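Square marker

A square marker (also fiducial square, tracking square or, among people who have had to peel one off, "the sticker") is a small printed pattern of black and white blocks inside a thick black border. It is meant to be found by a camera. People find it too, usually on the sole of a shoe.
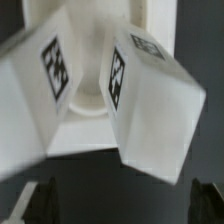 Dagmar Pešek once complained that the square marker is the only printed matter in her workshop that everyone can see and no one can read, and that she would gladly swap the lot for labels saying "left" and "right". The complaint is often repeated, usually by people holding two markers and wondering which is which.

Parts

The border is the thick black outline. It has four straight sides and four corners, and the corners do most of the work. Given the printed size of the square and a camera whose lens has been measured, the corners are enough to work out where the square is and which way it is facing.

The pattern is the irregular arrangement of blocks inside the border. It serves as the square's name. A good pattern looks different each way up, so that a marker stuck on sideways can still be recognized as itself, only sideways.

The margin is the white strip around the border. It is the part most often cut off by tidy people with scissors. On a white surface the loss may do no harm. On a dark one, the black border sinks into its surroundings and the marker retires from public life.

Names and families

Markers come in families, each with its own grid and its own list of allowed patterns. The Inimeo sheet, a household standard in the Zurnitz workshops, has 100 patterns, numbered from zero, and has caused a steady trickle of arguments over whether the last one is 99 or missing. A later sheet has 126 patterns. The two don't mix, although they are kept in the same drawer.

Larger families aren't always better. Patterns have to differ from one another by several blocks if a smudge is not to turn one into its neighbor, and the more patterns a family holds, the closer they must sit. Štefánia Sýkora, in her notes on the Inimeo sheet, advises picking the smallest family that will cover the job and writing the number on the back in pencil. The second half of this advice is widely admired and seldom followed.

Appearance at an angle

A square marker is square only when faced directly. Seen obliquely it becomes a slanted parallelogram, a flattened diamond or a tall thin strip, depending on who is standing where. A camera can put up with a good deal of this, and even learns something from it, as the slant is what gives away the tilt of the surface. Past a certain point the blocks crowd together and the pattern can't be told apart.

The usual remedy is to put markers on more than one face of the same object, so that when one is turned away another may be in view. This works well on blocky shapes. On round ones the marker bends, the straight sides stop being straight, and the owner goes looking for a box.

Blur is a separate trouble. A marker too close to the lens, or moving past it quickly, loses the crisp edge between black and white. Printing it larger helps with some of this, provided the object is large enough to hold it, which was generally the problem to begin with.

Printing and sticking

Matte paper is preferred. Gloss gives a bright patch under a lamp, and a bright patch lands on a black block with what Juraj Jireš called "perfect manners, always the same one". Laminating brings the gloss back and is done anyway – it feels like care.

Scale is a frequent source of error. Many printers shrink a page to fit without mentioning it, and a marker three percent too small places everything slightly too far away. Measuring the printed border with a ruler takes a few seconds. Finding the same mistake later has been known to take until about 11 at night.

Glue sticks let go at the corners first, and the corners are the part that matters. Zelenák sheets come with adhesive backing and stay put, including in the wrong place.

Disputed usage

The Virnum glossary uses "tag" and "marker" for the same thing and "target" for something else, without saying what. Margaux Lecomte and Benedikt Seidel both wrote in to object, in support of opposite changes. The entry has stayed as it was.

See also: Barcode; Crop mark; Label; Ruler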